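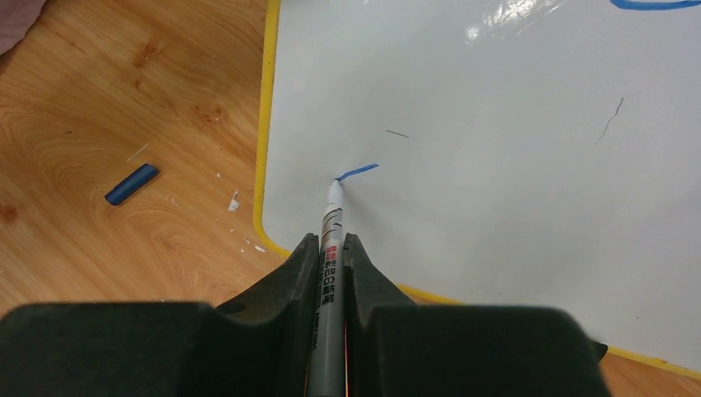

Telma Lagos wrote to us that she ordered the two-arm kit for one thing only, handwriting, and that after a month of Saturday sessions her students care more about the letter "g" than about anything else on the timetable. We love that kind of mail!

About Dosus

We make Jia, a table-top kit with two arms, soft-faced fingers and a small camera at each wrist. Mireille Sfeir and Zhiqiang Long started the company in 2019 with 5 kits and a rented room in Veltitz. There are 317 kits out now – most of them in schools and small labs. 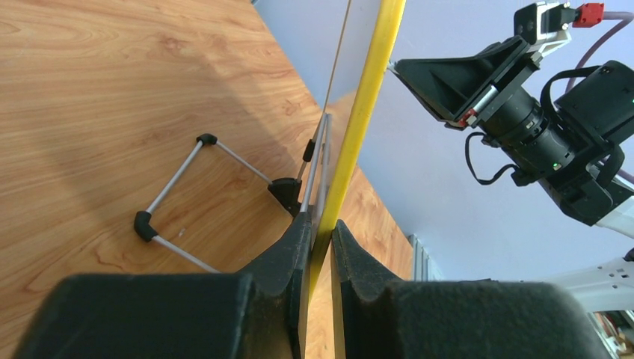 Jia comes with lessons for everyday jobs, the sort people do without thinking: picking up a thin rod, taking the cap off a pen, writing a word. You can change any of them, and lots of people do (the finger pads swap out in a minute, so go ahead and try your own).
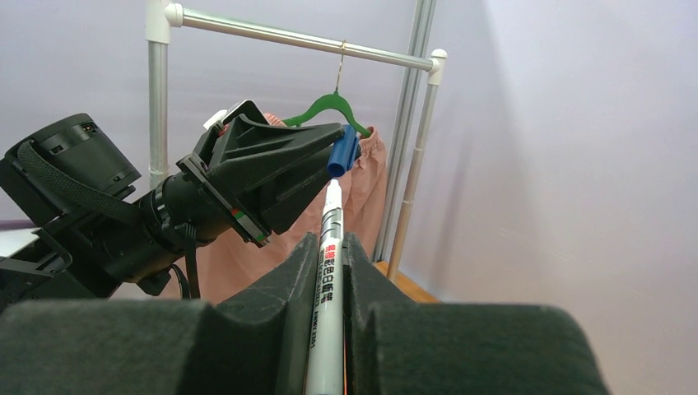
What you get

Both arms, the cameras, spare pads, cables and the lesson book, which Yuzhen Du rewrites every May with notes from owners. Writing on a whiteboard is lesson four. Wobbly letters are completely normal at first – ours were too.

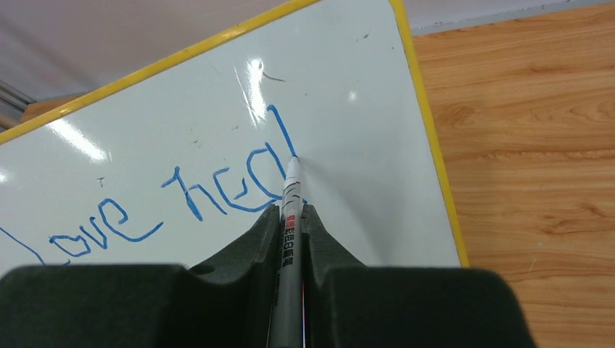 Repairs go through Dirk Leemans at our Brendden workshop. Send him a short note with the kit number and what the arm was doing, and he'll write back with a part or a fix.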